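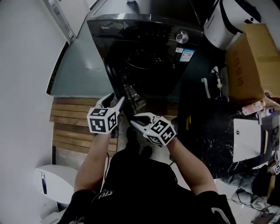

Hand-held grippers at the door of a front-loading washing machine.

Home recording code asks for shorter sessions
By Usa Thongdee

Firms that record household chores to train robots have been given a new code of practice, due to take effect in August.

The code was drawn up by Kurkosis, a standards body based in Ratport, after it reviewed 1,480 recording sessions with hand-held grippers. It found 260 in which a cable had crossed the spot where the operator was standing.

Operators must now check the floor before they start, keep cables clear of their feet and stop for a break after three tasks in a row. 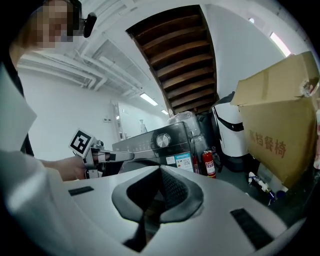 Faces must be blurred before any footage leaves the firm, and householders can ask for a recording to be deleted. Appliances should be unplugged unless the task needs them running.

Two firms, Anard and Inthanon, have signed up so far. Anard said it would retrain its operators first. Inthanon welcomed the code but wants clearer wording on work in small rooms, where space for cables is tight.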